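Washing and Storing Soccer Gear Between Matches

Most kit wears out in the laundry room and the garage. The tips below are for people who look after a team's gear at home, whether it is one bag or a whole squad's worth.

Jerseys and shorts

Turn every jersey inside out before it goes in the machine. Wash cold on a short cycle with half the usual detergent, and skip the fabric softener. Softener coats polyester and holds the smell in. Printed numbers crack in a hot dryer, so hang shirts by the hem.

Grass stains need treating before the wash. Rub in a little dish soap with an old toothbrush, leave it for 37 minutes or the length of a half at your age group, then rinse from the back of the cloth.

When the shirts are dry, sort them by number on any large table and fold from the sleeves in.
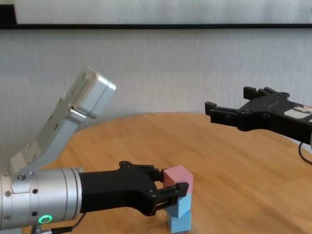 A table with some open space for folding.

At Plavcombe we keep 186 shirts across all the age groups, and folding them the same way every time means they fit the bins.

Cleats

Knock the soles together outside while the mud is still damp. Dried mud comes off too, but it takes the paint with it. Pull out the insoles and laces. Stuff the shoes with newspaper and change it after an hour. Keep them off the radiator, which loosens the glue.

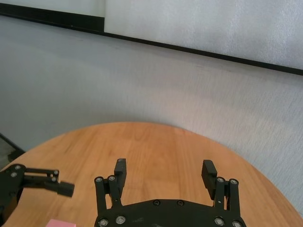
Leather cleats want a thin coat of conditioner once a month from September on. Synthetic ones only need a wipe. If a removable stud is stuck, put a drop of light oil on the thread and leave it overnight. Horell studs and Lund studs have different threads, so store them in separate jars and label the lids.

Shin guards and gloves

Hand wash both in lukewarm water. Goalkeeper gloves should be squeezed, never wrung, and dried in the shade. Store them palm up. Palms pressed together will stick and tear. 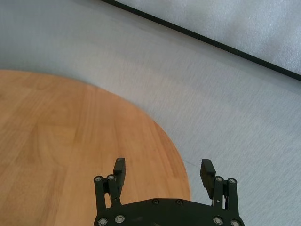
Balls

Let out a little air before winter storage and check the pressure again before the first practice. Wet the needle every time. Our old Tolon pump still works because the washer gets a dab of petroleum jelly each spring. A slow leak at the valve can often be fixed with 2 drops of glycerin valve oil.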